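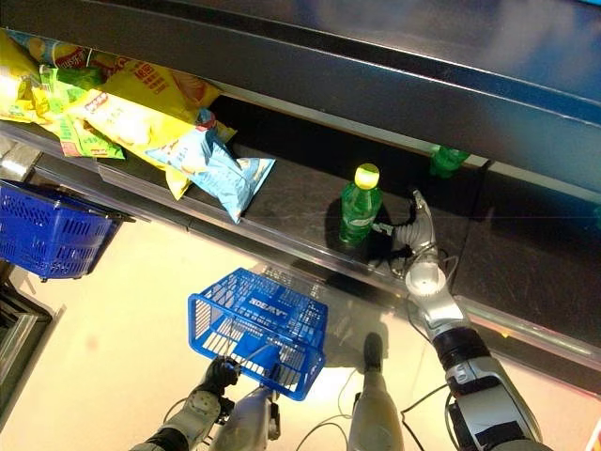 Planning the second-year equipment budget for Skedach

Posted July 26, 2022

The first year of Skedach was paid for out of a single allocation, and most of that allocation went on one machine. The second year will be different. The platform is in place, the arms are fitted, and the money now has to be divided among a large number of smaller items, many of which did not appear in the original plan at all. I have been asked by several readers to set out how that division is being made, and I do so below in the order in which the lines appear on the sheet.

As before, these are my own notes and do not commit the project.

What the budget is for

The task is shopping. The robot carries a basket in one hand and picks goods with the other from a counter set out like a shop fixture: crisps, bottled drinks and whatever else has been stocked. This sounds modest. For budgeting purposes it is awkward, as it keeps both hands busy at once, and a fault in either one stops the work. A plan drawn up for a single arm at a bench would be too small in almost every line.

Hands

The hands are the largest recurring cost and will remain so. Ours are multi-fingered and are supplied by Jikier under a separate agreement from the body, which came from Zokura. When the agreements were signed this was regarded as an inconvenience. I now think it has served us well. A hand can be sent away without reopening the terms for the rest of the robot, and the two service periods need not end together.

We obtained 2 quotations for hand servicing. The cheaper covered parts only and left carriage to us in both directions. The dearer included collection, a loan hand while ours is away, and replacement of worn fingertips. I have entered the dearer one. The loan hand decides the matter: without it, any repair to the basket side means that the picking side stands idle as well, and the operator's hours are still charged.

Anyone preparing a similar sheet should ask whether fingertips count as a part or as a consumable. Our first draft had them as parts. The supplier had them as consumables, and the difference was found only when the invoice was queried.

Cables

There is a line for cables, and it is larger than it was. Cables run outside the arm and loop about it, and they are in the way of everything the arm does. Clips, sleeving and spare leads are cheap individually, but they are ordered often and in small quantities, so carriage can exceed the price of the goods. I have proposed one bulk order in October, with the stock held at the Tam workshop and signed out in the ordinary manner.

Fixtures and baskets

The counter has proved satisfactory and no replacement is planned. It is dark and faintly marbled, with a metal rail along the front and a shelf overhanging the back. The overhang matters more to the plan than its cost would suggest. Goods standing towards the back of the counter have to be reached from beneath it, and bags pushed up under the shelf are a different problem from bags lying clear. Had we bought an open table, as was first proposed, we should have saved a little money and been left with a much easier task than the one we are meant to be studying.

Baskets are the ordinary blue plastic sort. We shall buy further ones of the same pattern and colour, and I would ask that no substitutions be accepted, even at a better price. A change of handle is a change to the task, and the work already done would have to be considered separately.

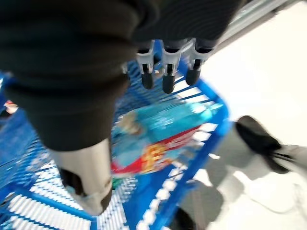 Stock for the counter is the line most often cut by people who have not had to manage it. Crisp packets crease and are eventually squashed. Bottles last longer, though labels suffer. Sweets and other small wrapped goods fall somewhere in between. I have allowed up to 100 items for the year, to be bought in batches so that the packets are reasonably fresh when they are used. Retired stock is to be recorded before it is removed, which was not done consistently last year and made the first estimate largely guesswork.

Cameras and lighting

No new cameras are requested. Money has been set aside for spare mounts and for blinds. The floor is pale and glossy, and in strong light it washes out badly. Matting was considered as an alternative and has been deferred — it would be cheap to buy, but the robot's footing on it would need to be checked first, and that is staff time which this sheet does not cover.

Contingency

The contingency stands at 3000 pounds. I had asked for more. The figure is enough to cover one unplanned hand repair outside the agreement, or a run of small failures, though it would not cover both. It may be drawn on for equipment only. Travel, training and overtime belong elsewhere, and last year's sheet suffered badly from the confusion.

Items left out

A second robot has been left out. It was raised at the last review, and Zokura supplied an indicative price on request, but a second machine would bring its own hands, its own service terms and its own floor space, and the present room cannot take it. The question may be put again when the lease at Tam is renewed.

A powered lifting frame has also been left out for the present. The existing stand will be inspected, and if it passes it will be kept in use for another year. Should it fail, the replacement will be treated as a safety purchase and will not be charged to the contingency.

The revised sheet will be circulated once Jikier has confirmed the carriage terms in writing.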